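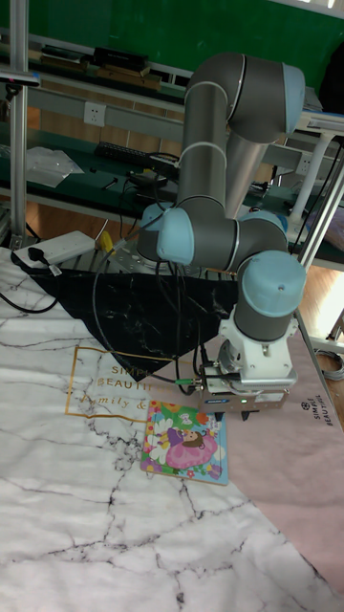 Section 5. Running the Picture Book Demo on Open Day

What a fun one to present! Visitors of every age know what a picture book is, so they get the task right away and you can spend your time on their questions. Read the whole section before the doors open in March, and walk through it once with Friederike Lammers or another Illés operator.

5.1 Before visitors come in

1. Lay the mats flat on the table and smooth out any folds near the work area.
2. Place the book flat, cover up, within reach of the gripper. A slight angle is fine - visitors love seeing it handled at a tilt.
3. Check that the cables at the wrist hang freely and can follow every joint.
4. Load program 17 on the Brorneo controller and set the speed to 21 percent.

CAUTION: Keep hands off the table whenever the arm is enabled. Press stop before you move the book.

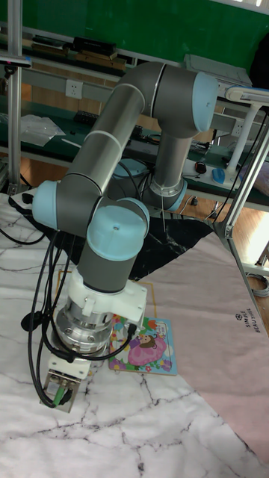 5.2 Giving the demo

5. Tell the group what the arm is going to try, then ask them to stand behind the floor line.
6. Start the approach and let the gripper come down slowly over the table. Pause it there! People want a good long look at the joints, and it's the best moment to point out all six.
7. Resume and let the program finish.

NOTE: If the gripper misses the book, stop, reset and go again. Groups enjoy a second try as much as the first.

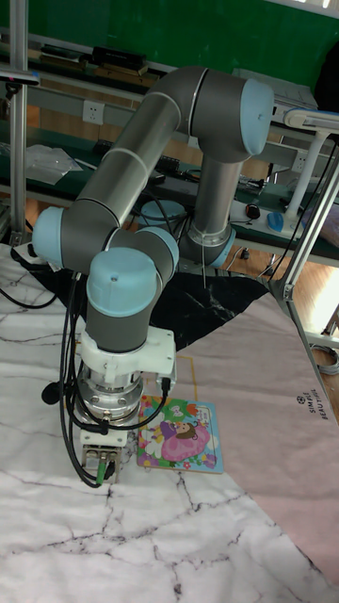

8. Leave about 2 minutes between groups for questions. "Could it turn the pages?" comes up every time, and Gyula Virág has a great answer on the Kurneck handout.
9. After the last group, send the arm to its home position and switch off the controller.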